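3.2 Color zones and the expected taste of canned drinks

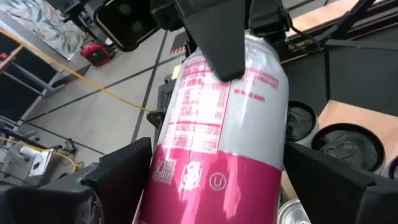 Figure 2. A beverage can with two color areas: white to pale gray in the upper part, magenta-pink in the lower part.

Packages with two color areas are common in the soft drink market, but most earlier studies on color and taste expectation used packages of one single color. For this reason we decided to treat the division of the surface as a separate variable. In the present section we describe how the can designs were grouped and what the participants from the two towns answered.

The designs were sorted into 12 groups according to the main color, the second color and the shape of the boundary between them (straight, curved or broken). A design like the one in Figure 2 belongs to the group "light with strong warm color, curved boundary". The sorting was made by the first author and repeated by Ratih Lumbantobing, who did not know the results of the first sorting. When the two sortings were different, the design was discussed until agreement, and in a few cases it was removed from the material.

The questionnaire was distributed in Ernura and in Trondton during April. We received 2938 forms, of which 2645 were complete and could be used. Each participant evaluated four designs, printed on paper without brand name, and marked on a line from 0 to 100 how sweet, how sour and how refreshing he or she expected the drink to be. The participants did not taste anything.

In both towns, the pink and red designs were expected to be sweeter than the green and blue ones. This agrees with what we expected from the pilot study. The effect of the second color was less simple. A white or pale area together with pink lowered the expected sweetness and increased the expected freshness, but only when the pale area was at the top of the can. When the same design was printed upside down, the difference almost disappeared in Trondton and became smaller in Ernura. We do not have a certain explanation for this. Preda suggested that a pale upper part may be connected with foam or ice, and several participants wrote similar comments in the free field of the form.

The shape of the boundary had no clear effect on sweetness. For sourness, a broken boundary gave slightly higher values than a curved one. This result should be read with caution, as the groups with a broken boundary contained fewer designs than the others, and two of them also had yellow as the second color. The separate analysis without the yellow designs is given in Section 3.3.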